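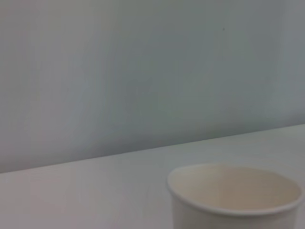 Can a machine clear a table yet?

theano_m
15 Jul 2024
Following on from the dishwasher thread. My brother-in-law swears we'll all have something doing the kitchen within 2 years. I run a tea room in Welthorpe and I'd settle for one that could pick up a paper cup and put it in the bin. Is anyone near that, or is it all talk?

Ketill_A
Near it, yes. A cup on its own on a clear white table is the easy end of the job. I'd trust a decent arm with that now. Your tea room at half past three is a different animal (crumbs, spoons, a toddler's mitten in the saucer).

bayu.menon
I'm going to disagree with Ketill about the easy bit. White cup, white table, pale wall behind, where does the rim stop? I can find it because I've been drinking out of cups all my life. We trialled an arm at Holst for packing and it was lovely with brown boxes and hopeless with anything pale. And paper squashes! Grip it like a mug and you've got a crumpled cup and a puddle.

Ketill_A
Depends on the lighting and how much practice it's had. Ours at Turkville did 700 pick-ups in a shift and crushed hardly any.

bayu.menon
Same cup each time though, I bet. Same spot?

Ketill_A
Same cup, yes. Spot varied a bit. Fair enough.

Lizeth
How does it know whether there's tea left in it? From low down at the side you can't see the bottom of a cup. I lift mine and feel the weight, don't even think about it.

Ketill_A
Some of them can feel the weight as well, once it's off the table. Going slowly helps a lot.

snaedis_l
Slow is what put me off. I watched a demo at Bikason last September and could've cleared the room and had a sit down before it finished one table. I still want one, mind. I don't care if it takes all night as long as it's done when I come down.

theano_m
All night would suit me too, Snædís. What about wiping up after? Half my tables are sticky by closing.

bayu.menon
Wiping I'd believe before cups. Big flat surface, hard to break it.

Lizeth
You haven't seen my tables.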